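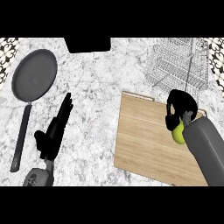
*Kitchen cell in simulation: right hand holding a small yellow-green fruit over the cutting board, left hand empty.*

# Willden Two-Arm Handling Rule Set

The Willden rule set is a written standard and a matching set of checks for two-arm robots that handle food and kitchenware. It is supplied by Clenari for use in simulation and on real cells. Release 4 replaces the May release.

## What it covers

- **Idle hand.** When one hand is carrying, the other either helps or waits clear of both the load and the carrying arm. It must not rest on cookware.
- **Carry height.** Produce is lifted clear of the board before any sideways move. Dragging counts as a fault.
- **Grip force.** Limits are set per item class. Soft fruit and firm fruit are separate classes.
- **Pan handles.** A handle lying in the working area is treated as an obstacle along its full length, including when the pan itself is out of reach.
- **Wire racks.** Thin rods are often missed by depth sensing. The rack is given a solid keep-out box, and hands may enter it only during a rack task.
- **Food contact.** Fingers that have touched raw meat may not touch produce until a cleaning step has been logged.

## Checks

Each rule has a pass/fail check that runs on the recorded joint and contact data. A full run takes up to 400 trials, and the report lists every fault with its time stamp. Faults in the food contact and grip force groups stop the run. The rest are logged and the run goes on.

A pass in simulation does not stand in for a pass on the cell. Both reports are needed for sign-off, and both must use the same release of the rules.

## Supplied with the licence

- Rule book, PDF and print
- Check scripts and sample reports
- Item class table, editable
- 2 seats on the Ndung'u operator course

## Needed

Two arms with 7 joints each, contact sensing at the fingers, and the Jinum controller or another that exports joint logs in the same format. Single-arm cells are covered by a separate rule set.

Questions about the rules or changes to the item class table: Maricruz Tovar, standards desk, Clenari.

Page updated July 27, 2026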